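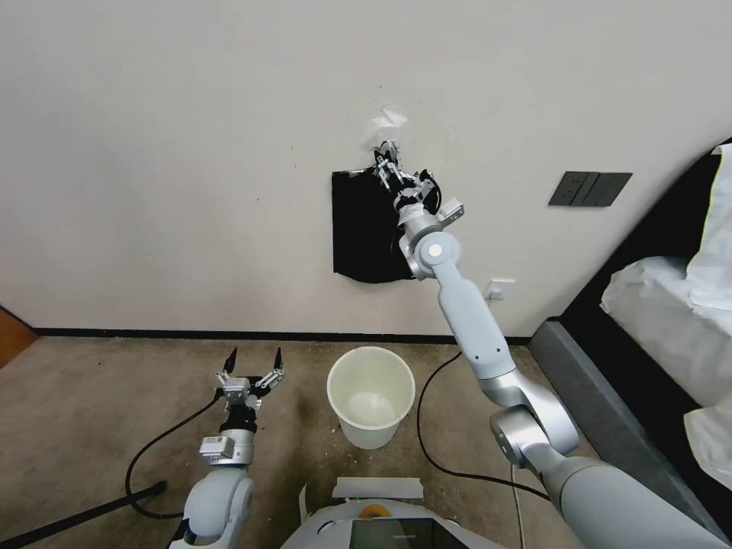

Kirex Household Chores Set
Data card, version of 4 October 2025

Summary
The Kirex Household Chores Set is a collection of recorded attempts at ordinary domestic work by a two-armed robot. It contains 3784 attempts across 39 chores, among them handling trash bags, moving laundry, picking up litter from carpet, and operating wall switches. The set was prepared to support a narrow question: which household chores can a machine complete today without a person stepping in, and which can it not.

Contents
Each attempt is stored in its own folder with the following files:
video from the head of the robot
arm and gripper positions
a short text instruction, in English
an outcome label (complete, partial, failed, or stopped by operator)

A total of 577 attempts are held back for testing. They were recorded in rooms that do not appear in the training portion.

Collection
Recording took place in furnished rooms at the Jandska site. The furniture and fixtures were left as found, including cables on the floor and marks on the walls. Operators controlled both arms remotely. Javiera Cabral and Lambros Ververidis wrote the chore list and the instructions given to operators. Ivan Hordiienko maintained the recording software.

Labeling
Outcome labels were assigned by two reviewers working separately. Where they disagreed, Rosário Vilela made the final decision. An attempt is marked complete only if the final state matches the written instruction. Speed is not considered, and attempts are cut at 60 seconds for the shorter chores. Longer chores have no fixed limit.

Findings to date
Rigid objects with a clear place to grip give the most reliable results. Thin plastic remains difficult. Bags fold, slip, and change shape under the fingers, and the opening of a bag is often hidden from the head camera by the arm itself. Chores that call for both hands, such as holding a bag open while placing something in it, account for a large share of the partial labels. The maintainers do not consider any chore involving bags ready for unattended use.

Known limitations
The rooms resemble one another, and most have carpet. Kitchens with hard floors are poorly covered. Force readings are absent from the earliest sessions. The set contains no stairs, pets, or children, and should not be used to support claims about safety in an occupied home.

Maintenance
Simão Brandão is responsible for corrections. A revised set of labels for the laundry chores is planned for November - file names will not change.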